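4 床面上的衣物：铺开、提角与暂放

4.1 为什么从床说起

前一节谈的是衣物从晾晒处回到室内的路，写到最后，几乎每一户的路都通向同一个地方，就是床。我们在设计访谈提纲的时候，原本给“折叠地点”一栏预备了好几个选项，有沙发、餐桌、熨衣板、地垫，也有“其他”，床只是其中之一，排在沙发后面。等到 Denora 小区的入户走访做完，把记录表一张一张摊开来看，才觉得当初的排序多少有点想当然。参加走访的26户人家里，有20户平时主要在床上叠衣服，其余几户有的在沙发上叠，有的站在衣柜前边叠边放，还有一户专门在阳台支了一张小折叠桌，主人对这张桌子很是满意，领着我们看了两遍。

床受到偏爱，受访者给出的理由大多很朴素。床面大，一件成人上衣完全摊开也占不满；床面软，跪着、坐着、站着都能做事；床又多半紧挨着衣柜，叠好的一摞转个身就能放进去。也有人说不出理由，只说小时候看母亲就是这样叠的。我们觉得这最后一种回答同样值得认真对待。叠衣服这件事很少有人正经学过，手上的次序、对“平整”的标准、甚至领口朝上还是朝下，往往是在长辈身边看会的，连同地点也一起看会了。

不过床终究是给人睡觉用的，它作为台面的种种好处，都伴随着一些小小的麻烦。面料会吃进柔软的垫子里，按下去的地方凹，旁边的地方就鼓；床单有自己的纹路和摩擦，衣服在上面有时推不动，有时又滑走；床头床尾常常放着别的东西，真正能用来叠衣服的，只有当中那一块。本节就围绕这几件事展开，先谈衣物本身在床面上怎样被拿起、铺开，再谈床上别的物件怎样参与到整理当中来。

需要交代的是，本节所说的“折叠”采取比较宽的理解，从衣物落到床上那一刻算起，到它成为可以码放的一叠为止，中间的抖开、翻面、找角、抹平都包括在内。Peltonen 折叠记录表（见附录甲）把这一过程分成若干环节，每个环节留一行空白，由记录者用自己的话写。我们没有要求统一用词，因此下文的一些叫法，譬如“揪一下”“抻一抻”“归归拢”，都直接取自表中原话，读者读来也许会觉得比术语更顺口。

4.2 找到角，提起角

在全部543条折叠记录当中，写得最细的往往是开头。一件衣服从篮子里或者衣架上下来，落到床上多半是一团，要叠它，先得知道它哪里是头、哪里是尾。受访者说起这一步，用得最多的动词是“找”：找领子，找袖子，找下摆的两个角。领口和袖口有收边，厚一点，手指一摸就有数；大片的前身后身则没有什么可以抓的地方，捏起来又滑掉，越捏越乱。所以熟练的人都是先摸边，再顺着边摸到角，把角捏住，整件衣服才算是“有了把手”。

边的作用，我们在走访以前估计得不够。衣物的边大多有一道卷缝，里面叠着不止一层布，比大身硬挺，能撑得住自己。捏住边的一头提起来，布会顺着这道硬边展开一段；两头一起提，中间的布便垂下去，原先压在下面的褶子有不少就自己松开了。有位受访者把这个动作说得很好，她说衣服是“挂着理的”，哪怕人站在床边，哪怕只提起来一点点，也要让它先挂一挂，然后再往下放。

图5中的一片芥黄色织物正处在两角提起的状态。右边的一角被捏成一小簇，上头略略散开，褶子很密，能看出一道类似接缝的痕迹；左边远处的一角也提着，散成扇形。两角之间的长边大致是横平的，那道较厚的边很清楚，边以下的布则带着柔和的竖褶。

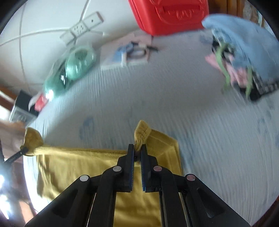
图5 提起织物的两角：长边展开，边下的布面仍有竖向褶皱

这幅图有两点可以和记录表里的文字互相参看。第一点是边与面的分别。同一片布，边上已经理得差不多了，面上还远没有平，左下方靠近床面的地方也仍然皱着。记录表中常有“上面直了，下面还是乱的”一类的话，指的就是这种情形。初学的人容易在这时候着急，伸手去抹下面的褶子，一抹，上面刚理直的边又歪了。有经验的人会先不去管它，把两角拉开到合适的距离，落下来，再回头收拾布面。先边后面，是我们在走访里见得最稳定的一条次序，年纪不同、手法不同的人在这一点上倒是相当一致。

第二点是捏的位置。捏角捏得太靠里，会像图中右侧那样攒起一小簇来，簇里头的布彼此叠着，松开以后难免留下细褶；捏得太靠外，布又容易从指间溜走。两者怎么取舍，各家有各家的脾气。有人宁可多捏一点，图个稳当，反正放下来还要抹一遍；有人只肯用指尖夹住最边上的一丁点，说是这样角才是尖的。我们请后一种受访者叠过厚绒布的衣服，她叠到一半也改了主意，多捏了一些，一边叠一边笑自己。可见捏多捏少跟面料的厚薄大有关系，很难脱离具体的一件衣服来讲谁对谁错。

角与角之间的距离也值得多说几句。人的双臂张开来有一定的宽度，成人上衣的下摆一般在这个范围之内，两手各执一角毫不费力。可是一到被套、床单、大浴巾，两只手就不够用了，要么走动，要么请家里人来拿另一头。受访者谈到两个人叠被套的时候，话明显多了起来，语气也轻快，讲谁总是拉得太紧，谁总是把两个角拿反了。这部分内容牵涉家务的分担，已经超出本节，我们放在第6节里专门讨论，此处只想提醒一句，尺寸改变的不单是动作，也改变了这件事由几个人来做。

4.3 放下来以后的那一刻

提起来的衣物总要放下去，这一放，在记录表里却常常只占半行字。我们起初也没有在意，后来反复对照各户的记录，才慢慢看出它的分量。布落到床面的时候，先碰到床的是下缘，然后是中段，最后才是手里的两角。如果手是直上直下地放，中段就会在下缘上面堆起来，成为一道横褶；如果一边放一边往自己这边或者往对面带，布便顺着方向铺出去，堆叠就少得多。受访者对此有各种说法，有人叫“送”，有人叫“带”，有人叫“拖着放”，意思相近。

床面的质地在这里起了不小的作用。我们在 Denora 小区见到的床上用品五花八门，光滑的缎面、平纹的棉布、带绒的毯子、有细条纹的织物都有。光滑的面上，衣服容易铺开，也容易跑；带绒的面上，衣服放下去就黏在那里，再要挪动便会牵出新的褶。有细棱的面居于两者之间，受访者大都觉得好用，说它“抓得住又推得动”。这类说法当然是手上的感觉，我们没有做摩擦系数一类的测量，只是把大家的话归拢在一起，供以后想做测量的同行参考。

还有一种情形，衣物放下来之后根本没有铺开，仍旧是松松的一堆。它既可能是刚从篮子里倒出来，也可能是叠了一半觉得不对又拆掉，还可能是有人喊吃饭，随手搁下了。单看那一堆布是分不清的。我们在整理记录时，把这样的状态统一记作“团置”，对它前面发生过什么不作推断，只记它当时的样子：皱到什么程度，哪里鼓起，哪里比较平，边有没有露出来。

团置的衣服在旁人眼里也许只是乱，在叠衣服的人眼里却有许多线索。鼓起来的地方多半压着几层布，是袖子还是领子，要拨开看；平一些、往外伸出去的那一片，常常就是可以下手的地方。受访者里有好几位说到，自己拿起一件团着的衣服以前，会先看上一眼，找那块“伸出来的”。这一眼很短，短到问起来他们自己都要想一想才记得有这回事，可是少了它，后面往往要多翻一两次面。

我们曾经想过，能不能按照团置的松紧程度给衣物分级，再看分级与折叠所用的时间有没有关系。预试了几户之后便放弃了，一是松紧很难用一两句话定准，记录者之间的看法差得太远；二是受访者叠衣服时总在说话，讲到高兴处手就停下来，时间长短多半反映了话题有没有意思。我们很乐意听他们讲，也就没有再去计时。

4.4 床上还有别的东西

以上所谈都集中在衣物本身，好像床上只放着一件衣服似的。实际的床要热闹得多。记录表上有一栏叫“周围物品”，原先只留了窄窄的一行，走访的头几天就写不下了，后来的版本给它加到半页。填在里面的有枕头、靠垫、收纳盒、药盒、遥控器、没拆的快递、换季要收起来的被子，还有趴着不肯走的猫。这些东西和折叠看上去没有直接的关系，却实实在在地决定了衣服能铺多大、人能站在哪一边，叠好的一摞又往哪里放。

图6是一张铺着浅蓝色细棱床单的床，芥黄色的衣物团在近处，有一片向右边平平地伸出去。床的远端靠墙的位置放着一个透明大塑料袋，里面装着两只薄荷绿的毛绒枕头，一大一小；袋子右边平放着一个透明的小包装，再往右上是一只带盖的红色塑料收纳盒，盒面上有凸起的花纹。左边靠上的地方，还有一个红白两色的盒子，外头松松地裹着一部分透明塑料膜。
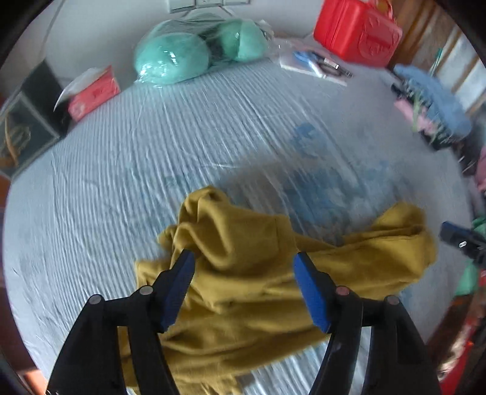 图6 团置的衣物与床上的其他物品，物品多靠近床的远端和边缘

这种“中间做事、四周存放”的布局，我们在走访中一再遇到，以至于后来在平面草图上画床的时候，会不自觉地先把当中的一块空出来。床的远端和靠墙的一侧，人的手够起来比较费劲，本来就不适合叠衣服，拿来放暂时不用的东西正好；靠近人站立的这一侧则要留出来，让衣物有地方铺。没有哪一户对我们讲过这是一条规矩，问起来，多数人的回答是“顺手就放那儿了”。可是顺手这两个字里面，其实已经包含了对手臂长短、床的高矮和走动路线的一番体贴的计算。

装在透明袋里的枕头值得单独说一说。毛绒的东西蓬松，占地方，又容易沾上碎屑和衣服上掉下来的线头，所以不少人家在不用的时候会连袋子一起放着。透明袋的好处在于里面是什么一望而知，不必打开来翻；坏处是袋子本身滑，叠好的衣服如果码在旁边，碰一下就可能挤歪。有两户受访者干脆拿装了袋的枕头当“靠山”，把叠好的毛衣一件一件立着靠在上面，省得倒。这个办法我们以前没有听说过，看了很是佩服，回来以后小组里也有人在家里照着做。

带盖的盒子又是另一类角色。盒子有硬的边，有固定的大小，放在床上就像给那一头立了一道界线，衣服铺到那里便不再往前铺。盖子平的，还可以当临时的搁板，袜子、手帕之类的小件先放在上面，等大件叠完了一并处理。记录表里有一句话说得有趣，大意是盒子里装什么倒在其次，最要紧的是它的盖子上能放东西。当然，并非每一户的盒子都有这样的用场，也有受访者明确表示盒子就是盒子，盖子上面一样也不许放，放了以后要开盖又得全部拿下来，反而添麻烦。

4.5 透明的一层

图6中的床单上面，看上去还覆着一层透明的罩面，光落在上面形成一道道亮痕。我们不想单凭一幅图对它的材质和用途多说什么，不过透明的包覆物在走访中出现得实在太多，多到不能不给它一个小节。它们有的是商品原来的包装，拆了一半或者完全没拆；有的是家里另外买的防尘罩；还有的是寄送被子时附带的大袋子，用完舍不得丢，剪开来铺着。

愿意留着包装的受访者，说起理由来往往带一点不好意思，好像这是一个需要解释的习惯。其实他们的想法合情合理。浅颜色的毛绒制品一旦脏了很难洗得和原来一样，床上用品换一次季要在柜子里待上好几个月，多一层隔挡总归安心些。也有人坦率地讲，新东西买回来，就喜欢看它还没有拆开的样子，拆开了当然也好用，可是那份“新”就过去了。这种心情在关于居家收纳的讨论里很少被写到，我们觉得它是真切的，也不觉得有什么需要纠正的地方。

就折叠而言，透明罩面对手感的影响是双重的。受访者普遍觉得，衣服在罩面上比在布面上好推，铺开时省力；可是抹平的时候，手掌一用力，衣服会连同下面的罩面一起移动，刚对齐的边又错开了。碰到天气干燥，轻薄的化纤衣服还会贴在上面，揭起来的时候带着响。为了对付这些小毛病，有人在罩面上再垫一条浴巾，有人叠的时候用手肘压住一头，也有人索性把衣服提起来在半空里对折，只把最后一下留给床面。

我们把这几种办法拿给 Garo 社区活动室的几位常客看，请他们说说自己会选哪一种，结果聊了一个下午也没有聊出一致的意见。垫浴巾的嫌多洗一条浴巾，用手肘压的嫌腰弯得太低，半空对折的又被别人说叠出来的样子不够方正。大家谈得很热烈，有人当场从包里掏出围巾来演示。这次活动没有列入正式的数据，只作为理解记录表的旁证，但它让我们对表中那些看似随意的措辞多了几分把握，知道一句“压着点叠”背后有多少具体的身体经验。

4.6 颜色、对比与看得见的边

还有一件小事，是在编写记录表说明的过程里注意到的。好几位受访者提到，深色衣服在深色床单上“不好叠”，细问下去，难处并不在手上，在眼睛上：边和床面的颜色太接近，看不清下摆到哪里为止，两个角有没有对上也要凑近了才知道。反过来，像图5和图6那样，暖的黄色放在偏冷的浅色床面上，轮廓就分明得多，哪里皱、哪里平，站着就能看个大概。

受访者当中，没有谁会为了叠衣服特意去换床单的颜色，这样的要求未免太苛刻。但是有人会挑时间，白天在窗边叠深色的，晚上开着灯叠浅色的；也有人会挑地方，把深色的裤子拿到浅色的沙发上去叠。年纪大些的受访者对此尤其敏感，有一位说她近些年晚上已经不叠黑色的毛衣了，都攒着等第二天早上。家里人起初觉得衣服堆着不好看，后来知道了缘由，便不再催她。

纹路同样有帮助。床单上如果有平行的细棱或者条纹，叠衣服的人可以拿它当尺子用，让下摆顺着一条棱放，左右两边自然就正了。用格子床单的人家里，有一户把这一点用到了极致，孩子的校服一律按格子叠，宽几格、长几格都有定数，放进抽屉里整整齐齐。图5中织物的长边与床面细棱之间是什么关系，我们没有作进一步的分析，只在这里提出来，细棱、条纹、格子究竟对折叠的齐整有多大的帮助，很值得另外做一个小规模的比较。

4.7 本节材料的限度

写到这里，有几处限度需要说清楚。首先，Zomum 居家织物项目的走访集中在一个小区，各户的卧室面积、床的尺寸都比较接近，住得更宽敞或者更局促的家庭会怎样安排折叠的地方，我们手里没有材料。其次，走访多在天气转凉以前进行，厚外套和棉被出现得少，11月补做的几次回访虽然添了一些厚重衣物的记录，数量仍然偏薄，不足以单独讨论。

再者，图5和图6各自只呈现了某一时刻的样子，从中可以看到布的形态、边的走向和床上物品的位置，至于这件衣物后来叠得如何，图中并无交代，前文凡是涉及先后次序的地方，依据的都是记录表和访谈。两幅图孰先孰后也不影响这里的讨论，我们按照行文的需要作了编排，先谈角与边，再谈整张床。

最后，受访者知道有人在一旁记录，难免比平常叠得认真一些。有几位在我们进门以前就把床收拾过了，说是怕见笑。我们后来改了约访时的说法，请大家什么都不用准备，情况有所好转，可是要说全无影响，那也不符合事实。记录表的“周围物品”一栏因此很可能比日常的状况要清爽，读者在参看4.4的讨论时，不妨把真实的床想得再满一点。

下一节转到叠好以后的衣物，看它们怎样从床面进入衣柜、抽屉和箱子，又有哪些在床尾的椅子上一停就是好几天。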